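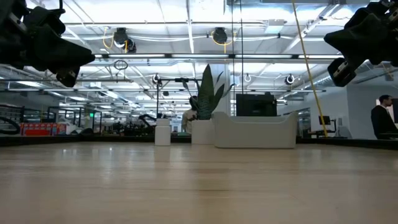

Wooden tabletop and small bottle.

Equipment Review: The Dalance Tilting Drum Mixer

Prepared for the Fisville Harbour and Canal Museum by Bhavana Marar, Collections Engineering
Wednesday, December 28, 2022

The museum purchased a Dalance tilting drum mixer in September for use in repairs to the concrete apron beside the lower lock and for public demonstrations in the working yard. This review sets out our findings after one season of repair work. It is published for the benefit of other museums and historical societies that maintain early concrete structures and are considering a machine of similar size.

Background

The lower lock at Fisville was built by the Clommont Navigation Company in mass concrete, placed in lifts behind timber shuttering. The company's surviving day books record the mixing plant in some detail. Stone and sand were brought by barge, cement was carried in barrels from the quay, and the drum was turned by a small steam engine which also worked the hoist. The foreman noted every occasion on which the engine stopped, and his entries make it clear that he regarded it as the weakest part of the works.

Repairs to the apron have until now been mixed by hand on a board. The method is slow, and the results have differed from batch to batch. Earlier patches can be picked out by their colour from the lock bridge, and several have come away at the edges. A machine was therefore sought that would produce an even mix in small amounts and could be moved along the towpath without a vehicle.

Description of the machine

The Dalance has a steel drum carried in a yoke, with a handwheel at one side for tilting. Power is supplied by an electric motor in a closed housing. The frame stands on two wheels and a fixed leg. Two people can move the machine over firm ground when the drum is empty, although we would not recommend attempting the ramp at the lock tail without a third person on the rope.

Assembly took most of a morning. The printed instructions are clear as far as the frame is concerned but poor on the fitting of the drum halves. The sealing strip between them is shown in one drawing only, and the drawing does not indicate which face should be placed downwards. Our first attempt leaked cement water along the joint, and the drum had to be taken apart and fitted again. The supplier, Rai, answered our enquiry the same day and has since sent a corrected sheet.

Performance

The mixer was used for 48 batches on the apron and a smaller number in the yard. The mix adopted was a lean one with rounded river gravel, chosen to match the original as closely as our samples allow. With this material the machine performed well. The blades lifted the gravel cleanly and no dry pockets were found when the drum was emptied. The best results were obtained by placing part of the water and all of the gravel in the drum first, then the cement, then the sand, and holding back the last of the water until the colour was even.

The drum should not be filled to the level marked on the outside. At that level a stiff mix rides round with the blades and falls in one mass, and the frame moves noticeably on its leg. Batches of two thirds the marked amount gave no such trouble. Buyers who need to place larger quantities in one operation should consider a bigger machine.

Tilting is smooth and the handwheel holds its position without slipping. The discharge height suits a standard barrow. It is too low for a chute, and for the far side of the apron we had to carry the material across in buckets.

Noise is moderate. Visitors standing at the yard rail were able to hear the demonstrator without amplification while the empty drum was turning, but not once gravel had been added. We have changed the order of the talk accordingly, so that the account of the Clommont day books is given before loading begins.

Cleaning and upkeep

Cleaning is straightforward if it is done at once. A few shovels of clean gravel and a bucket of water, turned for several minutes, remove almost everything. Material does collect behind the blade brackets, where a stiff brush is needed. The gear ring is open at the back and must be kept free of grit; a simple guard would be a welcome addition. The paint on the drum mouth has already worn through to bare metal, which we now wipe with oil before storage.

The motor housing has remained dry inside despite two days of steady rain. Ajith Kaimal of the yard staff inspected the drive belt at the end of the season and found it sound, though it had needed tightening twice.

Cost

The mixer cost 1,000 pounds, with a further 300 for a spare belt, a second set of blades and delivery to the lock. The spare blades have not yet been required and could reasonably have been left until later.

Assessment

The Dalance is suitable for small repair works on early mass concrete and for demonstration use. Its main faults are the unclear instructions for the drum joint, the open gear ring and an optimistic fill mark. The museum will retain the machine for the second stage of the apron repairs, in which a further 40 batches are planned.

Copies of the batch record and the corrected assembly sheet may be requested from the museum office.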